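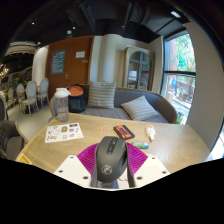 Table in the club office, computer mouse and shaker bottle.

Matchday ground safety checklist: Plalby, main stand and terraces
October, evening fixture, kick-off 7.45pm

Completed by: Milagros Montes
Second signature: Farhad Shahbazi
Walk started 3.30pm, finished 5.10pm. Gates opened 6.15pm.

Key: OK = no action. A = action before gates open. B = action before next home match. N/A = not in use for this fixture.

1. Outside the ground

1.1 Approach road clear, cones in place: OK
1.2 Away coach bay marked and empty: A. A white van was parked across it at 3.40pm. Moved by 4pm.
1.3 Emergency vehicle route open from Mill Lane to pitch side: OK
1.4 Street lighting by the turnstiles: B. Lamp nearest the away turnstile flickers. Council reference is in the office book.
1.5 Signs for away supporters: OK, but the one facing the bus stop is faded and the arrow is hard to read from across the road.

2. Turnstiles and gates

2.1 All home turnstiles turn freely and count: OK
2.2 Away turnstiles: B. Number 2 sticks when pushed hard. It was oiled last month and is no better. Use it only if the queue gets past the wall.
2.3 Exit gates open outwards, full width: OK
2.4 Exit gates staffed from opening until the ground is clear: OK on the rota. Gate C was left without a steward for part of the second half last time. Asger Bergmann has spoken to the stewarding firm and wants a name against each gate, on paper, before the briefing. Names received 4.50pm.
2.5 Padlocks removed from all exit gates and hung on the board: A. One missing from the board. Found on the ground behind Gate B, gate already unlocked.
2.6 Wheelchair entrance, ramp and handrail: OK

3. Main stand

3.1 Gangways and steps clear: OK
3.2 Step edges painted and visible: B. Paint worn in Block D, rows nearest the front. Still safe with the lights on. Repaint when we get a dry spell.
3.3 Seats fixed and unbroken: A. 12 seats in Block F have cracked backs. Taped off and taken off sale. The ticket desk was told at 4.15pm and confirmed that none had been sold.
3.4 Handrails tight: OK
3.5 Roof sheeting, seen from ground level: OK. Nothing loose. Wind forecast is light.
3.6 Area under the stand free of litter and stored goods: A. Cardboard from the kiosk delivery stacked against the back wall again. Removed. The kiosk has been told this twice now, and the next time it goes in the report to the board.
3.7 Press bench cables covered: OK

4. Terraces

4.1 Crush barriers, visual check: OK
4.2 Crush barriers, test certificates in date: OK. Next due before the start of next season.
4.3 Surface free of loose concrete: B. Small hole by the third barrier up on the home end, a little wider than a boot. Filled with cold patch for tonight. It needs a proper repair, as cold patch has not lasted on that terrace before.
4.4 Segregation line and netting: OK. 54 away tickets sold in advance, so the smaller pen is in use and the upper section stays shut.
4.5 Perimeter fence gates to pitch open freely: OK

5. Fire and power

5.1 Extinguishers in place, pins in, in date: A. The one in the away kiosk was past its service date. Swapped with the spare from the kit room. The kit room now has no spare and one is on order.
5.2 Fire alarm panel clear: OK
5.3 Emergency lighting test: OK. All fittings came on. The one above the boardroom stairs was slow, so test it again next time.
5.4 Generator started and run for 23 minutes under load: OK. Fuel above half.
5.5 Floodlights: OK. All lamps lit. Telmo Aranda checked the north-east pylon door after last month's fault and it locks properly now.
5.6 Gas bottles at the burger van chained and outside the cage line: OK

6. Pitch and technical area

6.1 Goals anchored, nets pegged, no hooks showing: OK
6.2 Run-off area clear: A. Training mannequins left behind the south goal. Put away by the ground staff.
6.3 Advertising boards upright and no sharp corners: B. The Mirnari board on the halfway line has a bent foot. It stands, but a player sliding into it could push it over. Replace the foot.
6.4 Dugout roofs and seats: OK
6.5 Tunnel cover extends and locks: OK
6.6 Referee's inspection: passed at 5pm, no comments.

7. Medical

7.1 First aid room unlocked, heated, water running: OK
7.2 Defibrillators, both units showing ready: OK
7.3 Stretcher pitch side: OK
7.4 Crowd doctor arrived and signed in: signed in at 5.40pm, after the walk. Bok-nam Chae took the signature and passed it to control.
7.5 Ambulance crew briefed on route out: OK. They asked for the gate radio channel in writing and were given the card.

8. Control room and communication

8.1 Radios charged, one per supervisor plus spares: OK
8.2 Public address heard in all parts of the ground: B. Weak at the far end of the Barrios terrace when the music is on. Turn the music off before any safety message. The speaker itself needs looking at.
8.3 CCTV cameras working: OK. The Ollon Road camera has dirt on the lens but the picture is usable.
8.4 Stop-play message and evacuation message on the desk: OK
8.5 Telephone line to the police tested: OK

Comments

All A items were closed before the gates opened. B items go on the works list, with the away turnstile and the terrace repair first. We have a home cup tie next and expect a larger away following, which would mean opening the upper section of the away end. If so, turnstile 2 has to be fixed or taken out of the entry figures, and the stewarding numbers for that end need to be worked out again.

Farhad asks that the walk starts half an hour earlier for evening matches from now on. The light was going by the time we reached the home terrace and the hole at 4.3 was easy to miss. Agreed, and the rota will be changed.

Please do not write on the back of this sheet. Use a continuation page and put the item number next to each note.

Signed: M. Montes, F. Shahbazi
Copy to: A. Bergmann, control room folder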